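Kuso teleop sessions: FAQ for new operators

Last edit Sat 12 October by Imani. Ask me if something's missing, it probably is.

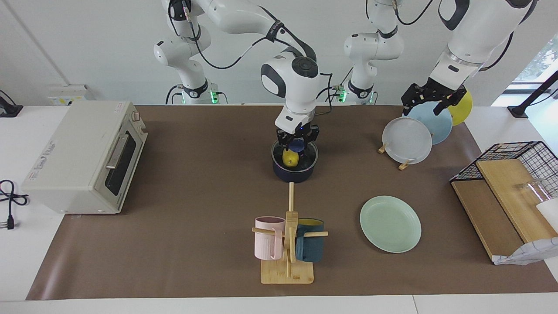 Most of these come up in everybody's first week. Read the whole thing before you book a slot, please. Takes ten minutes.

What am I really doing in a session?

Driving two arms through a kitchen chore, start to finish, while everything gets recorded. Dishes in the rack, stuff out of the pot, mugs on the tree, that kind of thing. The recordings train the policy. Your job is to do the chore well and do it again.

Do I need robotics experience?

No. Gamers do fine. So do people who have never touched a controller. Luzius came from a bakery and he's our steadiest pair of hands.

Remote or by hand, which one?

Both, depends on the task list. Remote (we say teleop) = you hold the leader handles, arms copy you. By hand = arm in free mode, you grab it at the wrist and walk it through. Free mode is for short motions only, like the approach to the oven door handle. Anything with two arms at once is teleop. Don't switch mode in the middle of an episode.

How long is one episode?

As long as the chore takes. Cap is 4 minutes. If you hit the cap, stop, mark it "timeout", reset the table.

I dropped something. Delete it?

NO. Keep going if you can reach it. A drop and a clean recovery is good data, we want those. If it rolled off the table, end the episode and mark it "fail, dropped". Never reach in with your own hand while the arms are live.

What counts as a bad episode?

- your hand or sleeve in view
- long pauses while you think (plan first, then press record)
- gripper squeezed so hard the object shifts or bends
- arms touching each other
- wrong task label. This is the big one, Hermine spent most of April fixing labels

How hard do I squeeze?

Less than you think. Close until the object stops moving, then a hair more. Plates get held by the upper edge. Thin ones slip if you grab too near the corner of the finger pads, go for the middle.

Both arms at once feels impossible.

Yep. For everybody. Start with one arm parked and holding, the other one moving. Say, one steadies the plates and the other goes down into the pot. Swap after a few tries. Real two-handed moves come in week 2 or so, don't rush it.

Getting into the pot is the hard part, any tips?

Come straight down. Wrist vertical, fingers open before you pass the rim, not after. If you come in at an angle you'll hit the side and the arm will stop itself. Round things roll so pinch over the widest part. Lemons: across the short way.

Can I move the objects between episodes?

Yes, you have to. Follow the layout card for the task. Small changes every time, a big one every tenth episode. If the layout never changes the policy just memorizes the spot and we get nothing out of it.

The arm froze.

Probably a force limit. Let go of the handles, wait for the prompt, press resume. Froze again in the same place? Stop the session and message Fabian. Do not power cycle it yourself. Really.

Where's the stop button?

Right side of your station, also a foot pedal underneath. Test both before your first episode. Every time, also if the person before you just did.

My view lags.

Check that nobody left the Sover viewer open in a second tab. Close it. Still laggy, use another station and write the station name on teh sheet.

How many episodes do you have?

1,408 accepted on the kitchen set so far. Rejected ones are kept too but in their own folder.

How many do I need to do?

26 accepted per task before you move on to the next one. Accepted, not recorded. Marlies does the review, usually next day. If she rejects one there's a note with it, read the note.

Can I listen to music?

One ear.

Can I take breaks?

Please do. Tired hands make jerky motions and it shows up in the recording. Park both arms, hit standby, go walk around.

Do I get to see the robot do it by itself?

Yes, eval days, see the calender by the door. Operators are welcome and you're allowed to heckle.

Who do I ask?

Scheduling and this page: Imani Montoya
Hardware, cables, frozen arms: Fabian Schnyder
Reviews and rejected episodes: Marlies Gisler
Labels and task cards: Hermine Haslinger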